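Why Boxes Are Everywhere (And Why Your Dinner Might Be Plastic)

A page for people aged 7 to 11, and for any grown-ups who are reading over their shoulders and breathing loudly.

Go and look in a cupboard. Any cupboard will do. It will be full of boxes, and most of the boxes will be full of something else, and one of them will be full of nothing because somebody ate the last biscuit and put the box back. We will not say who. They know.

What is a box for?

A box has three jobs. The first is to keep things in, such as cereal. The second is to keep things out, such as your little brother. The third is to tell you what is inside, and plenty of boxes are terrible at this one.

Take a box with an oval on the front and a squiggly pattern all over, a bit like cracked tiles or the side of a giraffe. It could hold soap, or tea, or a very small giraffe. The pattern makes you want to pick it up and find out. The people who design boxes know this about you.

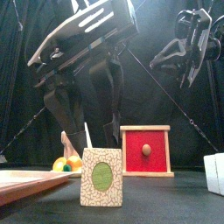
Bienvenido Manalo wrote in to say that his family has a tin with shortbread on the lid and sewing needles inside, and that he has been disappointed by it every September of his life. Thank you, Bienvenido. A tin is a sort of box with ambitions, and that one is telling fibs.

Why do boxes have corners?

Corners are handy. Put boxes side by side and they fit together with hardly any gaps, so you can fill a whole shelf or a whole lorry. Try it with oranges and you will have gaps everywhere, and then you will have oranges everywhere.

A standard dice is a cube, a shape with 6 square faces all the same size. Cubes are the best behaved of all the boxes. Put one down on any side and it looks just as pleased with itself as before.

Tall, thin boxes are another matter. A box that is taller than it is wide takes up less of the table, but it falls over more easily if you bump it. You can test this with a cereal box. Stand it up and give it a small push near the top. Then lay it flat and try again. (Use a closed box. We have had letters.)

Things that go on a table

When people set out a pretend kitchen, they don't need much. A chopping board makes it a kitchen straight away, even a pink one. Boxes do for the shopping. A plate means that dinner is on the way, whether or not anyone has started cooking it.

Real cooks put everything out before they begin, so that they aren't hunting for a spoon while something burns. Small children playing shop tend to do it the other way round. They sell you the item first and then go and look for it.

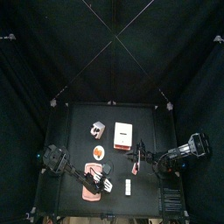 Can you eat a plastic carrot?

You can't. People have tried, mostly people under two, and the carrot always wins.

Toy food is made to look like real food from across the room. Close up, it gives itself away. Real carrots are a bit rough, with little lines around them and often some mud. Plastic ones can be so glossy that the light makes a pale spot on them. Real carrots also tend to be straight, or straight-ish, unless they met a stone on the way down, in which case they go round it or split into two legs and get put on the internet.

A bent toy carrot has no such excuse. Ours curves about like a rounded letter M, with a small green top at one end, and it gets a plain white plate all to itself, like something in an expensive restaurant.
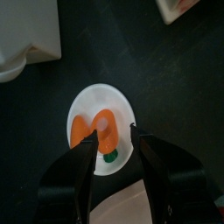 Why are most carrots orange?

They get their colour from something called carotene, which your body can turn into vitamin A. Carrots also grow in purple, yellow, red and white, and a purple one will taste much like the carrot you were already refusing to eat.

Something to do at home

Find an empty box and cover it in plain paper. Draw a pattern on it that gives no clue at all to what's inside. Squiggles are good. Leave an oval on the front and write nothing in it.

Put something dull in the box, like a sock. Leave it on the kitchen table and go and sit where you can see it. Write down how long it takes before a grown-up opens it.

If it's a clean sock, you can try again tomorrow with the same grown-up.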